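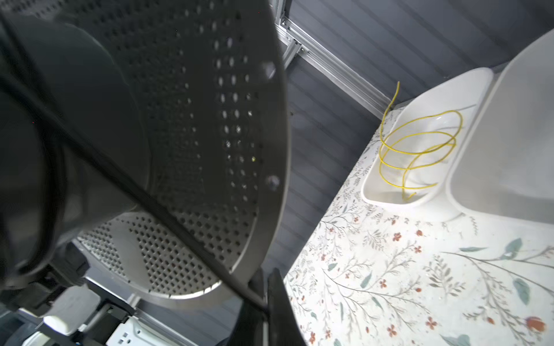 Wire ends, trays and the good tablecloth
Posted June 2007 by Gianni Testa

gtesta
I have a coil of thin yellow wire that I keep in the small half of a divided white plastic tray. I loop it up, I set it down, I turn my back, and one end is up and over the rear rim like it's looking for the bus. The big half of the tray is supposed to be for whatever I'm working on. How do the rest of you keep a loose coil down without putting a kink in it?

solderbelle
Twist tie. Next question.

gtesta
Twist ties leave a little waist in the coil. Then when I pull off a length I get a straight bit, a wiggle and a straight bit.

Marten_K
Then you're pulling it too tight. Two ties, opposite sides, barely closed. I bought a bag of 100 when we moved and I'll be leaving them to somebody in my will.

oldbenchhand
Put it back on a spool. Wire comes on a spool for a reason. I use the empty Filleo ones, the narrow kind, and notch the edge with a knife to catch the end.

solderbelle
He has a few loops of the stuff. You don't need a spool for that, you need a twist tie.

oldbenchhand
I had a few loops of the stuff in 1983. Now I have a shelf.

pennywhistle
Can we talk about the floral tablecloth? Is that what you work on? My mother would have had my hands off.

gtesta
It's the old one. White, flowers, wipes down fine – and small parts show up on it, if they land between the flowers.

pennywhistle
And if they land on the flowers?

gtesta
Then they belong to the tablecloth.

Marten_K
I use a Wirnix mat. Gray, ugly, has a lip. Nothing has rolled off it yet except a coffee.

draftydan
Going back to the wire. Tuck the loose end through the middle of the loops two times and it holds itself. My only objection to the tray is that the shallow side is too shallow. Swap them: wire in the deep half, work in the small one.

gtesta
Tried that. Then I can't fit the work in and the wire has a ballroom to itself.

draftydan
Smaller projects?

oldbenchhand
Spool.

solderbelle
I measured my ties out of spite and they're 10 cm. That goes around his whole coil with room left over. I rest my case.

gtesta
Trying Dan's tuck tonight. If it springs I'll buy the ties, and if the ties kink it I'm blaming Marten.

Last updated: 458 views, thread open
Contact the moderators | Copyright Flikon Bench Forum | Back to top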